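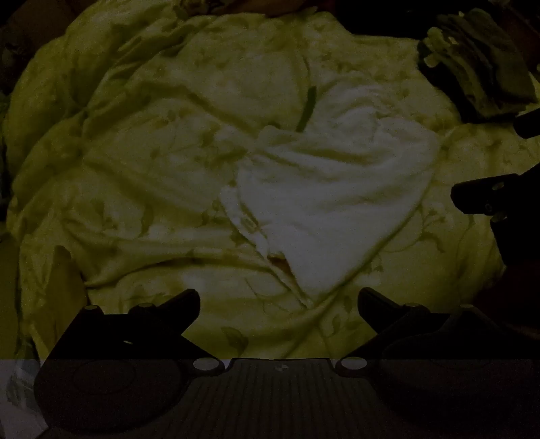
Bedding and towels: where we are

We're really pleased with how the Larnham guest rooms are coming on! Your grant has now covered 1,049 of the 1,326 items on our linen list, and the thick leaf-pattern comforters are a big hit (people keep asking where we got them). White towels go out with every bed, one folded set each.

Still to do

Five rooms need mattress covers, and the Zanetti order for pillowcases has slipped to February. We'd like to move the unspent delivery money across to an extra 100 bath towels, if you're happy with that. Sorting and folding takes longer than we'd planned, so laundry days now start at nine.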